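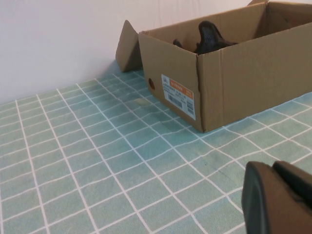
Packing and Small Storage, Unit 3: The Cardboard Box
Notes by Eirini Sotiropoulos, November

Welcome back! Last time we did paper and string, and now we get to my favourite, the plain brown box. Please bring one to the session, any size you can carry on the bus.

Start with the flaps. Fold all four right back before anything goes in - a flap that keeps dropping over your hands will slow you down more than a heavy load. Run a thumb down each upright corner too. If the board feels soft there, use that box for jumpers and find a stiffer one for books.

Heavy things go at the bottom and dark things get lost, so put a sheet of white paper under anything black. I learnt this from Živko Georgiou, who once packed 146 parcels for the Lonico sale and spent an evening hunting for one glove!

Then there's the working surface. I love a cloth with squares on it. You can square up a box against the lines, measure a sheet of wrapping by eye and see straight away if your pile is creeping sideways. Tiles do the same job, but wipe them first.

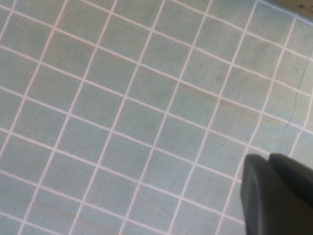 Once you know the width of one square you have a ruler the size of the whole table. Measure it at home and write it inside the cover of your folder. For the exercise, mark out the footprint of your box in chalk or masking tape, take the box away and try to arrange your things inside the outline. It's great fun, and you'll be surprised how much fits when you can see the floor plan.

For next time:
- your box, flaps intact
- 8 items of mixed weight, one of them an awkward shape (shoes are ideal)
- masking tape
- the Grutix worksheet, page 3

Živko will bring the scales.

Sollum Evening Classes | Contact the office | Back to top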